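Packing Table Assistants (part-time), Nellent

Location: Sotomayor building, ground floor
Hours: up to 26 per week, split between weekdays and Saturday
Start: March
Reports to: Houda Tahiri, supply room lead

About the work

Nellent puts together table supplies for meetings, training days and small conferences. A client tells us how many people are coming and what should be on the tables, and we get it ready and send it out in crates. Most orders include bottled water. Many also include paper goods, pens, name cards and small desk items that the client supplies.

We are hiring 4 assistants for the packing tables. The work is simple to learn, but it has to be done the same way every time. A bottle with a torn label or a loose cap does not go into a crate. Neither does anything that has been left on a dirty table.

In a normal week the room handles 2,000 bottles. In the spring that goes up to 3,000, and this is the reason we are adding people now.

What you will do

Take bottles out of their shrink-wrap and stand them on the table one at a time.

Check the cap, the fill level and the label. The cap should be screwed down straight. The label should be flat, with no tears, and the print should be readable.

Set aside anything that fails the check. Rejected bottles go in the gray crate under the table with a slip saying what was wrong.

Keep client items apart from the water until the packing list calls for both. Small items roll or slide under things and get missed, so lift and look before you clear a table.

Wipe the table before each order and after each order. This includes the wall behind it, up to shoulder height. Crumbs, paper bits and dust count as dirt even when they are hard to see.

Fill in the packing list and sign it. If you did not check it yourself, do not sign it.

Break down empty cartons and take them to the bay at the end of the shift.

What the job is like

You will be on your feet for most of a shift. There is a stool at each table and you are welcome to use it for checking, but packing is done standing. Full crates are moved with a cart. You will sometimes need to lift a case of water onto the table, and you can ask for a second person.

The room is quiet. People may listen to music with one ear free. Phones stay in the lockers during packing because of client lists.

We get stock from several suppliers, and not all of it is labeled in English. You do not need to read other languages. Each product has a card on the Kustine shelf that shows what a good label looks like, and you match the bottle to the card.

Shifts

Morning shift starts at 7:30 and ends at 12:30. Afternoon shift starts at 1:00 and ends at 6:00. Saturday is mornings only. We post the schedule two weeks ahead. Swaps are fine if Houda hears about them by noon the day before.

Breaks are paid. There is a small kitchen next to the lockers with a refrigerator and a microwave.

Who should apply

We are looking for people who can pay attention to small things for a few hours at a time. Warehouse, grocery, catering or cleaning experience is useful. It is not required, and we train everyone for the first three shifts.

You should be able to:
- read a packing list in English
- tell similar labels apart
- arrive on time for a fixed shift
- work at a shared table and leave it clean for the next person

Students and people returning to work are welcome. If you need an adjusted table height or a different shift length, put it in your application and we will work it out before you start.

Pay

Hourly, paid every two weeks. The rate is the same for all four positions and is given on the first call. Saturday hours are paid at a higher rate. Shirts and gloves come from Sustix and are free to staff.

How to apply

Send a short message with your name, the shifts you can work and any jobs you have had that involved handling or checking goods. A full resume is fine but not needed. Address it to Slamet Kusuma at the Nellent front desk, or drop it off in person between 9:00 and 4:00 on a weekday.

We call people in the order the messages come in. The next step is a half-hour visit, where you will see the room and check a few bottles at a table with one of us. You will hear either way within a week of your visit.

Bottled water, table surfaces and small marks and specks:

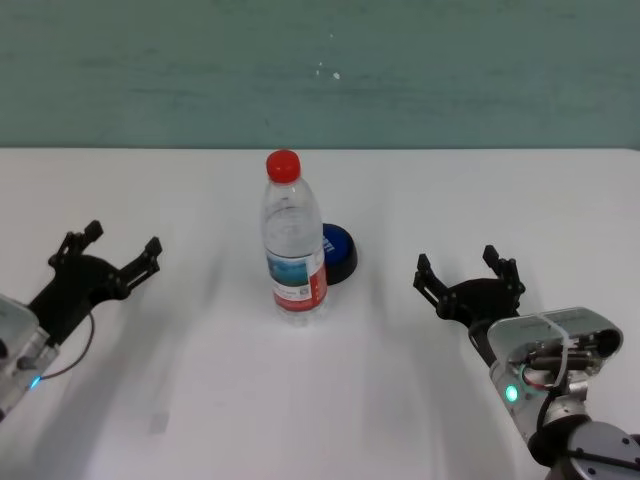
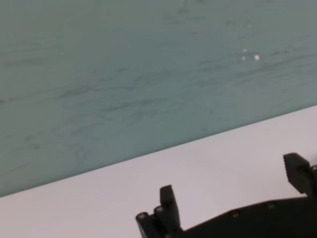
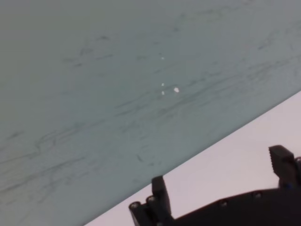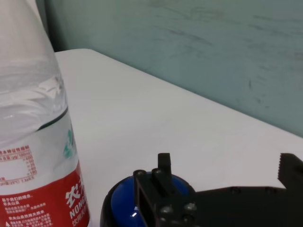

Comments

Kulap Thongsuk: I worked the afternoon shift last spring and would do it again. Wear proper shoes. The label checks get quick after the first week, but the wiping takes longer than you expect, so leave ten minutes for it at the end. One question for Houda: are the Saturday mornings open to people who can't do any weekdays? My sister is interested but she has classes Monday through Friday.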